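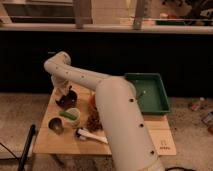

How do I get my old bookmarks into a new browser?

Export them as an HTML file from the old browser's bookmark manager, then pick Import in the new one and choose that file. I moved 958 of them this way and every folder came across!

Kurniawati Ngau

Love this trick - it works between two different computers as well. Put the file on a memory stick or email it to yourself. Mine took 5 minutes, and most of that was finding the stick. Saved passwords don't come with it, so export those separately and delete the file afterwards.

Ming-te Tai
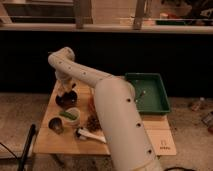

Arm over the dark round bowl, wooden tabletop

I use Prinda for this. Install it in both browsers, sign in and wait. It did make 2 copies of my recipes folder in March but they were easy to delete. Brilliant otherwise!

Fodton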